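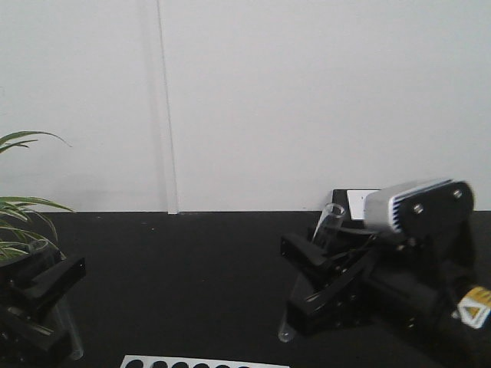
Open Sunday at the Flodedley building

Posted 13 September 2020

Skiseck opens its labs to the public once a year, and I drove 23 miles to look at test tubes. I have done worse things with a Sunday.

You sign in at the front desk, take a sticker, and follow tape arrows to a room with white walls and black tabletops. It is very clean. My kitchen has never been this clean, including on the day I bought it. There's a white rack for the tubes, with round holes in a row, and the tubes are plain clear glass, the kind you last saw in tenth grade shortly before somebody dropped one. Against the black they nearly vanish.

Whoever runs the room also keeps a plant in it, with long striped leaves that arch all over the place. I liked the plant. I asked what it was and got a four-minute answer about glassware.

The handout says the building goes through over 1000 tubes a week, and that a replacement rack costs $400, a figure I read twice. Lunch was a Plusuleo cart in the parking lot, one kind of sandwich, gone by noon. Parking is free if you use the Zeng Street side. The next open day is in March, and they ask that you leave your coffee in the lobby.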